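Let the Robot Club Fold Laundry

By Alcides Frota 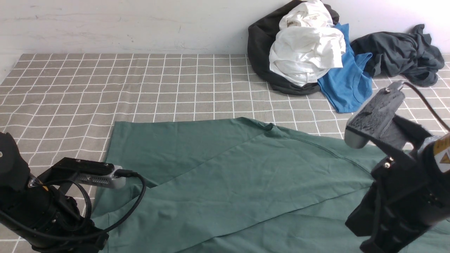

I've helped out with the after-school robotics club at Odukoya for six years now, and every December we have the same argument about what the kids should work on next. Some parents want the Vurer tournament again, because there's a trophy and a bus trip and a scoreboard. I get it! I like a bus trip. But this year the students picked folding clothes, and I think it's the best thing the club has ever done. It's slow, and it looks like chores. You've got two black arms, a green top lying half folded on a gridded mat, more clothes heaped up against the wall waiting their turn, and a bunch of teenagers arguing about sleeves. I could watch it all afternoon.

My problem with the tournament is that the task comes in a box. The blocks are all the same size, the field is the same field everybody else has, and by the third meeting the kids are copying whatever last year's winner did. (We did too, I'm not pretending otherwise.) A sweatshirt doesn't come with a rule book. You pick it up by the wrong spot and it slumps into a new shape, and then somebody has to decide what "folded" even means. We spent one whole meeting on that. One meeting! The kids were yelling about collars and I didn't hear a single phone buzz.

I've heard the complaint about money, too. The club spent $425 on parts this year, and the tournament would have run us $920 before anyone ate lunch. So I don't buy that one.

The better complaint is that there's nothing to win, and some kids really do need a date on the calendar to work toward. Fair enough. We tried a little contest of our own, the Jimeck team against the Mernisel team (they named themselves, don't ask me), and it got loud in a good way. I'd do that again – maybe with snacks.

What I'd ask the school is pretty simple. Keep the room open late, let the students choose the next project, and quit asking me where the trophy is going to go. They're already talking about socks.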